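Links, Leftovers and a Long Weekend of Reading

Well, February has got away from me again. I promised myself I'd put up one of these link roundups every fortnight, and by my reckoning the last one went up before the plums were ripe. The jam is long since made (and mostly eaten, if you must know), so I'd better get on with it before the bookmarks folder collapses under its own weight.

The piece I keep going back to is a long one about the night the river came up at Istwood. The writer went round to every house on the low side of the main street and asked people what they carried out with them. You'd expect photo albums, and there are plenty, but there's also a sourdough starter, a single gumboot and a budgie in a colander with a tea towel over the top. I read it at the kitchen bench with my toast going cold and then rang my sister, who hadn't asked to hear any of it but was very good about listening.

From there I fell down a hole about local newspapers, as I always do. The Kolcombe paper has stopped printing, and somebody who used to deliver it has written a lovely grumpy essay about what went with it: the fishing column, the lost dogs, the letters from the same seven people about the same roundabout. I was one of those letter writers in my own town once, so I felt a bit seen. (I still think I was right about the roundabout.)

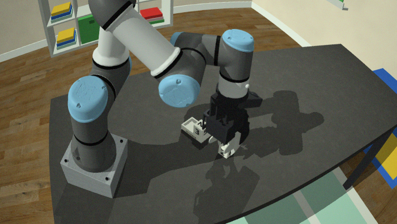
Shorter things I enjoyed

A defence of reading the terms and conditions, by a man who read all 3,153 words of his gym's. He found two spelling mistakes and a clause about towels. I laughed more than it probably deserved.

An argument over whether Gillies biscuits were better in the tin. The comments are fierce and I wouldn't wade in without a helmet, but for the record, yes, they were, and the tin was handy for buttons afterwards.

A diary from the Ata, a little ferry that does the island run whatever the weather. Lots of rope, lots of tea, and a marvellous bit where everyone on board goes quiet at the same time for no reason the writer can work out.

What I didn't finish

Two very serious essays on the decline of civic life, both of which I agreed with for the first page and then found myself wandering out to check the washing. I've kept them open and I'll have another go with a fresh cuppa. If you got to the end of either one, do leave a comment and tell me whether it cheers up at all!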